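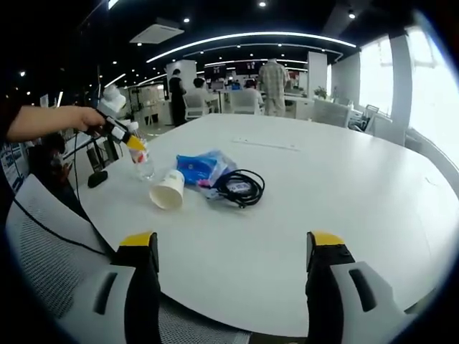
Chapter 7
Where Does the Rain Go?

I grew up in Medine, a town that sits in a dip between two ridges, and every October our street turned into a creek. My brother and I thought this was wonderful! We raced bark boats past the mailbox while our mother moved the rugs upstairs. It never crossed my mind to ask where all that water came from, or why the next street over stayed dry.

I ask it a lot now, and by the end of this chapter I hope you will too.

Let's start with a flat roof that measures 1,000 square feet. One inch of rain on that roof comes to more than 600 gallons (you'll work out the exact figure in Section 7.2, so keep a calculator nearby). Now picture a whole neighborhood of roofs, plus driveways, plus the parking lot at the grocery store. Water that lands on soil can soak in. Water that lands on pavement has to go somewhere else, and it usually goes there fast.

The land that drains to a single stream or river is called a watershed. You're in one right now, wherever you're reading this. Watersheds can be tiny, like the 552 acres that feed Brandutach Creek, or big enough to cross several states. We'll spend most of our time on the small ones, where you can walk the edges in an afternoon and see things for yourself.

Before you read on, go find the nearest storm drain and look at which way the ground slopes toward it. Sketch it in your notebook. We'll need that sketch in Section 7.1.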